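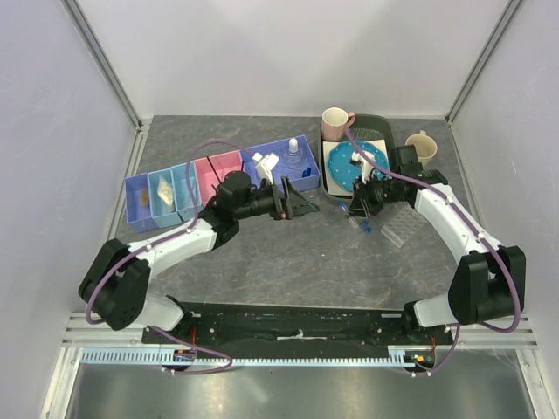 How do I get a dried ring off a cultured marble vanity top?

Posted by Flallden

I have a bathroom vanity top that came with the house. The previous owner's paperwork says it's cultured marble, made by a company called Norkon, and I can't find anything about them online. Somebody left a bottle of hair dye on it and there is now a brown ring next to the sink, a little bigger than a quarter. I've tried dish soap and a sponge, then a paste of baking soda and water that I left on overnight. The paste lightened it a bit but the ring is still there. I also notice the spot looks duller than the rest now, so I'm nervous about rubbing any harder.

Is this something I can fix myself, or do I need to replace the top? A local shop quoted me $193 just to come out and buff it, and that doesn't include the trip charge. I'd also like to know whether I should be sealing it afterward. My sister says yes, but hers is real marble.

Posted by Ieva Sepp
November 25, 2021

You don't need to replace it. Cultured marble is ground stone mixed with resin, with a clear gel coat on top. The color you see is under that coat, and most stains only get into the coat itself. The dull spot is probably from the baking soda, which is a mild abrasive.

Try 3% hydrogen peroxide first. Wet a folded paper towel with it, lay it over the ring, cover it with plastic wrap and leave it for a few hours. Rinse and look at it dry. You may need to do this 2 times. Keep acetone for last, test it inside the cabinet edge first, and wipe it off right away.

For the dull area, use a white automotive polishing compound and a soft cloth. Small circles, light pressure, wipe clean, check. If it's still cloudy after that, then a pro can wet sand it, but I would not start sanding a gel coat yourself. It's thin.

No sealer. Sealers are for natural stone, which has pores. Yours doesn't, unless the coat has worn through. A coat of paste wax made for gel coat, once in March and once in the fall, is what I do on mine.
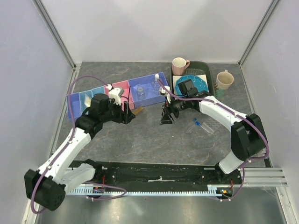 Check that it really is cultured marble before you put anything on it. Paperwork gets mixed up, and I've seen laminate and natural stone both sold under the wrong name at estate sales. A pattern doesn't tell you much either. The gray tabletop has faint brown veining that looks like marble, and I couldn't tell you from that what it's made of. Look at the underside of yours instead. Cultured marble is usually rough and one plain color down there, and the bowl is often molded in one piece with the top. If you see particleboard, it's laminate, and if you see cut stone, don't use anything acidic on it.

Otherwise what you were told about the wax is right.

Posted by Ceslow

Just use toothpaste. Worked on my mom's sink, took maybe 50 seconds of scrubbing. White kind — the gel kind does nothing. Hers was a makeup stain though, not dye.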